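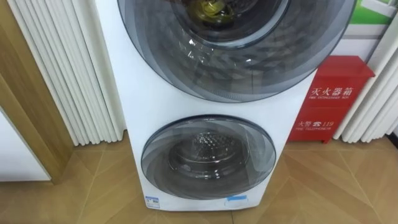 Hala Hourani asks whether the small drum counts as a second machine for load planning, or whether its capacity should simply be added to that of the large one. It counts as a second machine. Two drums in one cabinet are planned as two loads with separate limits, and the capacities are never summed. The question came up in the previous session and is dealt with in sections 2 and 3 below.

Textile Care for Small Premises
Unit 6: Stacked Twin-Drum Washers
Handout, revised 19 May 2021

1. Scope

This unit covers front-loading washers with two drums in one upright cabinet. It does not cover a washer with a separate dryer placed on top, which was treated in Unit 4 and has different fixing and venting requirements. Drum-type dryers are in Unit 7.

Terms used in this handout:

Main drum: the drum behind the larger door.
Secondary drum: the drum behind the smaller door.
Rated load: the dry weight of laundry stated by the manufacturer for a given drum and program.
Fill ratio: volume of dry laundry divided by drum volume.

Upper and lower are used only for position. Cabinets are built with the main drum in either position, so "upper" should not be written in a load plan when "main" is meant.

2. Division of the load

Sorting is done by soil, color and fabric first, and by quantity second. A category that is too small to fill the main drum goes to the secondary drum. Typical secondary categories are underwear, socks, baby clothes, face cloths and single delicate items.

A category is not split between drums to save time if the two drums would run different temperatures. The result is uneven color loss within a set, seen most often in towels and pillowcases.

Bulky items (bath mats, bedspreads, padded jackets) are assigned to the main drum regardless of weight. Their volume limits the load before their weight does.

3. Fill ratio

Front-loading drums clean by lifting the laundry and dropping it. The drop needs free space. For cotton, leave a hand's width between the top of the dry load and the drum wall. For synthetics, fill to half. For wool and delicates, fill to one third.

The same fractions apply to both drums. The error seen most in the practical is a correctly filled main drum alongside a packed secondary drum. A small drum has a shorter drop, and overfilling it costs more in rinse quality than the same proportion of overfilling in a large one.

Very small loads are also a fault. One wet towel collects on one side of the drum and the machine may cut the spin speed or abandon the spin. Add two or three items of the same category to balance it.

4. Drum surface

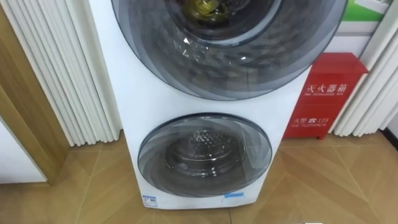
Embossed drum walls have a repeated raised pattern, usually hexagonal or diamond-shaped. During the wash the raised areas hold a film of water between fabric and metal. During the spin they spread the contact pressure, and the fabric is pushed less deeply into the drain holes than it would be on a flat wall. The benefit is greatest on loosely woven goods. It does not replace a mesh bag for hosiery or for anything with hooks.

Run a dry fingertip around the drum before the first load of the day. A rough spot generally means a coin or a zipper pull has scored the metal. Record the position relative to the nearest lifter and stop using that drum for delicates until it has been inspected.

5. Detergent

Dose each drum separately, by the dry weight in that drum and by local water hardness. Pouring one full dose for the machine and dividing it by eye is not accepted in the practical.

Worked case. The course dosing table gives 50 ml of liquid for a normally soiled main load in medium water. The secondary load is light soil, small quantity, and is dosed at 10 ml. Total for the session: 60 ml, entered on the log as two figures.

Check both drums for left-over articles before dosing. Look at the back wall and the top of the door seal as well as the floor of the drum.

6. Siting

The cabinet stands directly on a hard, level floor. Check level front to back and side to side with the drums empty, then repeat after the first full spin. Wood and parquet floors transmit more vibration than concrete. Where the floor flexes underfoot, relocate the machine over a joist line or a supporting wall.

Keep clearance for both door swings. Large doors mounted high are opened at face level by shorter users, so the standing position is to the hinge-free side.

7. Reading for the practical

Drullska, chapter on mechanical action.
Cirkness, notes on mixed loads.
Atanasov, tables 3 and 4 (hard water corrections).

The Prolmont log sheet is used for all entries. Bring a kitchen scale that reads to 10 g and 300 g of mixed cotton offcuts for the fill exercise.

8. Exercises

Sort the sample basket into categories and assign each to a drum. State the fill ratio and the dose for each.

Rewrite the December load plan, replacing "upper" and "lower" with "main" and "secondary" where required.

Written work is due at the start of Unit 7.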